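4.2 Grasp planning over open boxes

The planner takes a depth image from the head camera and returns a ranked list of grasp poses for whichever arm is nearer. In the first version, which we call Retton, every pose was checked against a single height map of the workspace. This worked on a bare table and failed at the box, where a raised flap was often smoothed away and the wrist was sent through it.

The present version, Paiva, keeps each flap as a separate thin surface and checks the whole wrist against it, including the bracket, the sensor and the cable loop. The cable is modelled as a chain of 7 spheres. Adding it removed many poses that looked good on paper, so we widened the search to 700 candidates per request and kept the best 3.

Glossy floors gave us a second problem. Reflections of the ceiling lights left holes in the depth image, and Retton treated these as free space. Paiva marks them as unknown and will not plan a path through them unless an earlier view has filled them in.

We logged 724 planning requests at the Flasdale site, with the settings fixed on 23/05/2022. Figure 3 shows the head camera's view of the cell, with one gripper reaching into the box.

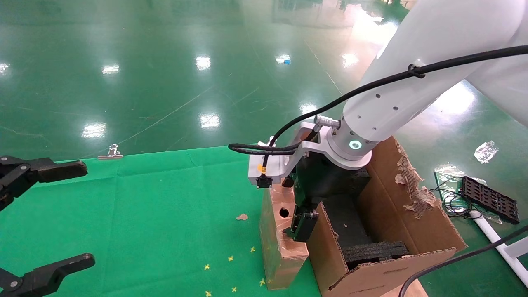 Requests that returned no pose were passed to the recovery routine, which moves the head to a second viewpoint and plans again with both depth images merged.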